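Print this page | E-mail this page
May 25, 2018
Posted by the floor support desk, Kondlow

Ticket 249 – Handheld recording stations: do the cell rules apply?
Status: closed, one action carried over
Priority: 3

Reported problem
Operator on the handheld stations asked which rule sheet covers the basket-packing task. The sheet on the wall is the Troner cell sheet, which was written for fixed arms behind a marked line. It says no loose bags, no gloves near moving parts and nothing on the floor within 200 cm of the base. The handheld task uses gloves and bags all the time. Operator stopped after 8 runs and raised this ticket, as the sheet says to do when a rule can't be followed.

First check
Read the cell sheet against the task. Of the rules on it, 3 can't be met by anyone doing handheld work. The glove rule is the obvious one. It was put in for people reaching past a powered arm, and the sheet doesn't say so, it just says no gloves. Asked the Iyer office for the original wording. They sent the February copy, where the rule has a second line: "applies inside the marked line only". That line was dropped when the sheet was reprinted to fit one side.

Second check
Went to the table and followed the task through.
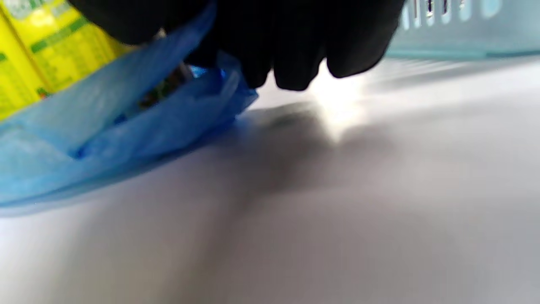
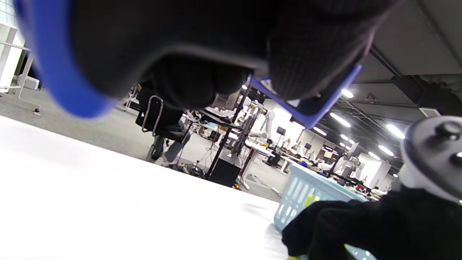
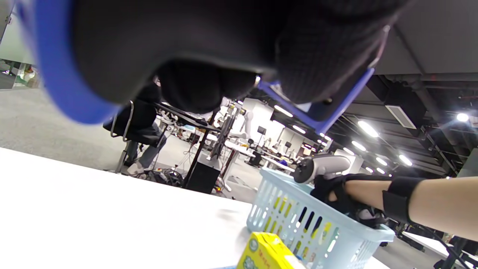

The missing second line accounts for most of this ticket, but the floor rule needed looking at separately. It is the one rule that ought to apply to everybody, handheld or not. There are cables lying on the grey carpet beyond the table, in with the equipment, and a seated person close by in the last two views. The cell sheet measures its clear distance from an arm base, so a chair or a bench without an arm has no distance at all. That is a gap in the sheet and has been written up as such.

Bags: the cell sheet bans them because thin film can be drawn into a joint. At the packing table the bag is part of the task. Agreed wording is that bags stay on the table top and are binned at the end of each run, not carried across to the arm benches.

What was changed
- Cell sheet reprinted on two sides with the "marked line" wording put back.
- Separate one-page sheet for handheld stations, filed under Pornerex so it comes up in the same search.
- Floor rule moved out of both sheets and on to the general page. It now says walkways and the space round any chair are kept clear of cables.
- Stop-and-ask rule left as it was. It worked.

Carried over
Cable covers for the carpeted area. Quote asked for, no date yet – leave this line open until they are down.

Note for whoever picks this up: if a station has both a handheld task and a powered arm within reach, use the cell sheet. The stricter one wins.

Contact the support desk | Copyright Kondlow 2018 | Back to top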